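Second Floor Reopens at Sellthorpe House

The second floor of Sellthorpe House will reopen to staff and visitors in June, following completion of the carpet replacement program. A total of 1,649 square yards of flooring has been laid across the open office area, the corridor and both meeting rooms.

Jayanthi Nair, Facilities Manager, has asked departments to review the floor plan before furniture is returned. Desk positions are marked with white tape, and the tape should remain in place until each department has signed off on its layout. Requests for changes - including additional storage or a different desk orientation - should be sent to Dinesh Pillai at extension 688. 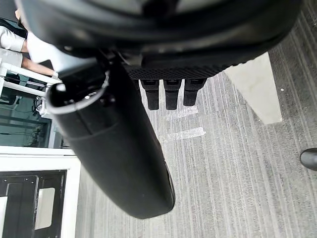

White tape on the new gray carpet, second floor.

Chairs with worn casters should not be brought back upstairs. Replacements may be ordered through the Facilities Office, which holds 65 in stock. Felt pads for cabinets and side tables are available from the same office.

Staff are asked to use the east stairs while furniture is being moved.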